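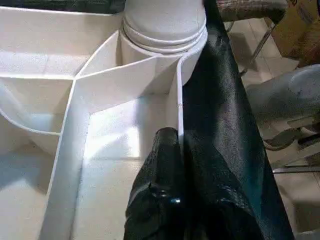 gantryfern replied:
Check the cable slack at the wrist before you touch the force settings. A tight cable pulls the right arm off its taught pose by a little every time the last joint turns, and then everybody blames the gripper. What is your joint limit set to?

pallet_nine wrote:
Limit is 270 degrees on the last joint, both arms. Wusik controller, Cuvach grippers. The drift is on the right side only. It starts fine in the morning and by lunch the fingers close a bit high on the tube. I redid the hand calibration twice last week and got the same result.

gantryfern wrote:
270 is a lot with the cable on the outside. I would cut that down.

oxbowtech wrote:
Disagree. We run the same limit and have no trouble. I'd look at the bracket screws first. The small bracket on the wrist is the camera reference for this setup, so if it moves, your calibration moves with it. Here is the order I go in when I service ours:

1. Home both arms and lock out the controller. Pull the part off the mat.

2. Put a wrench on every bracket screw. Mark them with paint pen so you can see next time if one has backed out.

Then put the part back and bring the grippers in slow, at the foot of the upright where it meets the base. Stop short on the left and close on the right. If the right one pushes the part sideways before the left one is on, you have a pose problem and can skip the cable work for now.

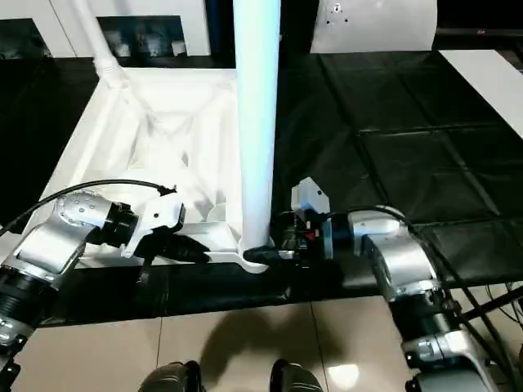
3. Turn the last joint by hand through its full range with the power off. Watch the cable the whole way. It should never go straight.

4. Re-tie the cable at the second joint housing with the loop on the outside. Leave the tie loose enough to get a finger under it.

5. Run the calibration again and write down the offset.

pallet_nine wrote:
Thanks. Did steps 1 and 2. Two of the bracket screws on the right wrist took almost a quarter turn. Left side was all tight. Step 3 the cable did go straight, near the end of travel. So you may both be right, which doesn't help me much.

gantryfern wrote:
It does help. Do one fix at a time or you won't know which one did it. Leave the cable, run a few hundred cycles on the tightened screws, then read the offset.

oxbowtech wrote:
I wouldn't run it with a cable going tight. You can pull a connector that way and then you're down for a week waiting on Cuvach. Fix both. Knowing which one it was is nice but it isn't worth a connector.

mudflap_b wrote:
With oxbowtech on this. Also what force are you closing at? We had ours too high on the plastic tubes and it was bending the finger mounts.

pallet_nine wrote:
Force is 46 percent on the right. Left is lower, it only has to hold the base still. I've re-tied the cable too. Copying in the setup sheet we keep with the cell, in case anyone sees something wrong in it.

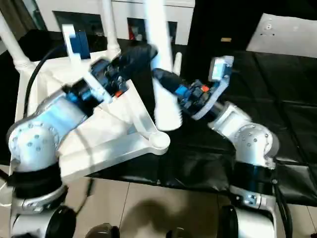

Narumance Two-Arm Cell Group

Left arm holds the base piece. Right arm takes the thick tube at its foot. Do not swap.
Part goes on the black mat with the tubes away from the arms.
Approach height 355 mm, slow from there down.
Wipe the finger pads at the start of the shift. No solvent.
Next full service: February.

mudflap_b wrote:
Sheet looks OK to me. I'd add a line for the bracket screws. Is the mat fixed down? Ours is from Van der Merwe and it creeps if you don't tape the corners.

pallet_nine wrote:
Not taped, no. Will do that. Update: 439 cycles since the screws and the cable, and the offset reads the same as it did at the start.

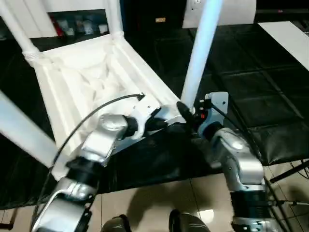
Left gripper at the seat edge, right gripper at the base of a leg.

gantryfern wrote:
Good. I'd still drop the joint limit.

oxbowtech wrote:
Leave the limit alone. Check the paint marks again at the service and post what you find.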